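**Door locks in shared student houses: project report**
Liesl Thaler and Eun-ji Yeon, 11/1/18

We looked at the front and bedroom door locks in shared houses in Petatdale. The work began in September with a short paper survey, and 40 tenants sent it back. We then visited three houses to check the locks ourselves.

Two of the houses had a night latch as the only lock on the front door. The third had a night latch and a mortice lock, but the tenants had one mortice key between them and left it unused. Bedroom locks were mostly older than the tenancy.

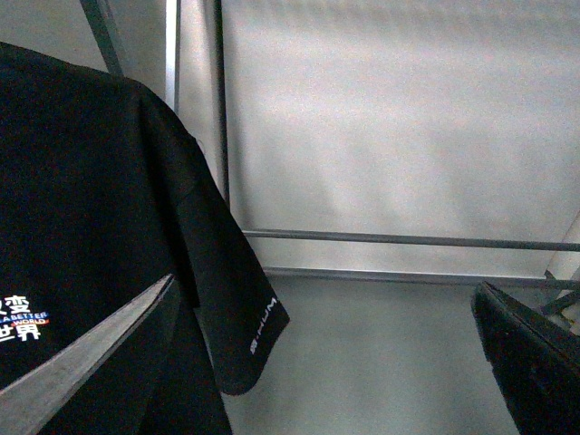 Should the locks be changed when new tenants move in? Landlords should change at least the front door cylinder, as old keys are often not handed back.

We would like to repeat the survey in Bremum.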